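Wednesday, August 12, 2020

Spent the morning on next year's equipment list instead of anything useful. I have 625 dollars left and a taste for 700-dollar parts. The gripper pads from Brarkholm are 299 a pair, for which money I'd expect them to fold my shirts too.
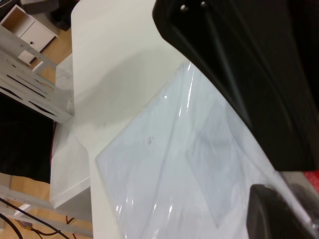 Karunaratne thinks we should skip pads altogether and put the lot toward a spare wrist motor. Fine, but a spare motor doesn't hold on to slippery plastic.

Storkusness has a cheaper set with a 6 week wait. I wrote it down in pencil, which is how I write down everything I'm going to regret.

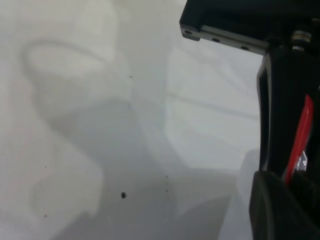 Can two pairs come out of this year's money? They can, with 27 dollars left over for shipping and sorrow.

So two pairs it is, and the motor waits until February. Bags are most of what Plelenano wants from us anyway.
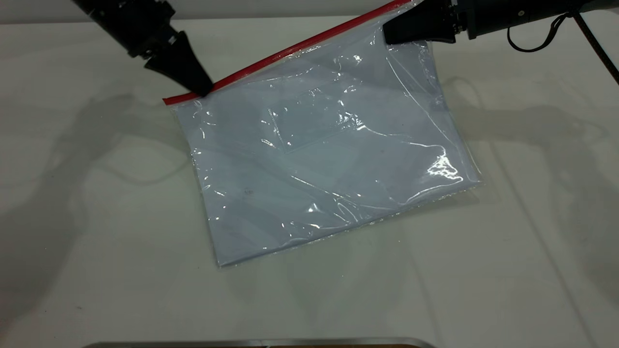 Both arms on the zipper bag.

Must call about the invoice.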